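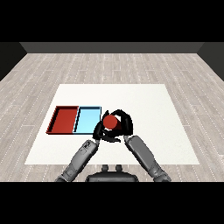
*Fig. 1: Red tray and blue tray, side by side.*

## Sorting household waste in Clillbridge

Our project asked why so much recycling in Clillbridge is put in the wrong bin. We sent a survey to 2,074 homes and received 1,356 replies. Most people knew where glass went — far fewer were sure about cartons and yoghurt pots.

We also compared the council leaflet with the one used in Gellport, which has larger print and lists items by room.

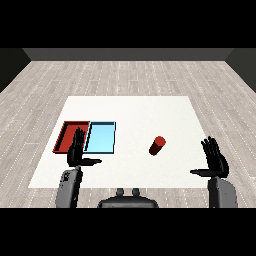 Sveinbjörnsson commented on our draft that the leaflet matters less than the collection day, as people guess when they are in a hurry. We had no question on this and will add one to the second survey in November.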